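Counter Cell Rules: Frequently Asked Questions

Maintained by Jamshid Shahbazi. Last revised April 23, 2025. Complaints go in the Tarham binder, where they are read eventually.

Who do these rules apply to?
Anyone running a pick-and-place task on the kitchen counter. Yes, that includes visitors from Skevov, and yes, that includes you.

How fast can the arm move?
150 millimeters per second with a person inside the tape, 200 with everyone outside it. Feeling lucky is not a third setting.

Can I reach in while it's holding something?
No. Stop the arm first, then reach. The fruit can wait.

What about cables?
Check them before each run. If one hangs into the work area, write it in the log and keep it out of the gripper's path. Any cable that gets pinched is reported the same day.

Do I really have to log every item?
Every item, including the orange slice. A run with an unlisted item doesn't count, as the owner of run 1073 will tell you at length.

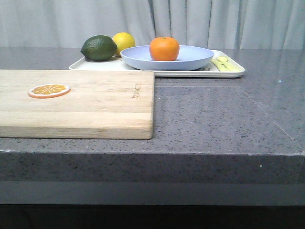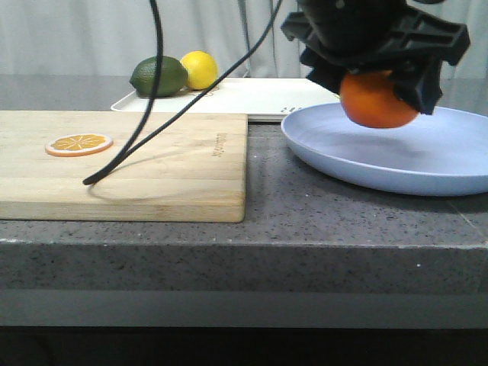
Counter cell, citrus task. Second picture: orange in the gripper, over the plate.

What happens if it drops the orange?
Press stop, note the drop, put the orange back by hand and start over. Please don't nudge it along and call it a success. We did that in November and had to throw out a week of numbers.

Can I eat at the counter?
No. Your lunch is not on the item list.

Who can change a rule?
It takes 2 signatures, one from Handent and one from De Bruijn. Crossing a line out with a marker has been tried.

Where is the stop button?
If you have to ask, you haven't done the walkthrough. Book one before you touch anything.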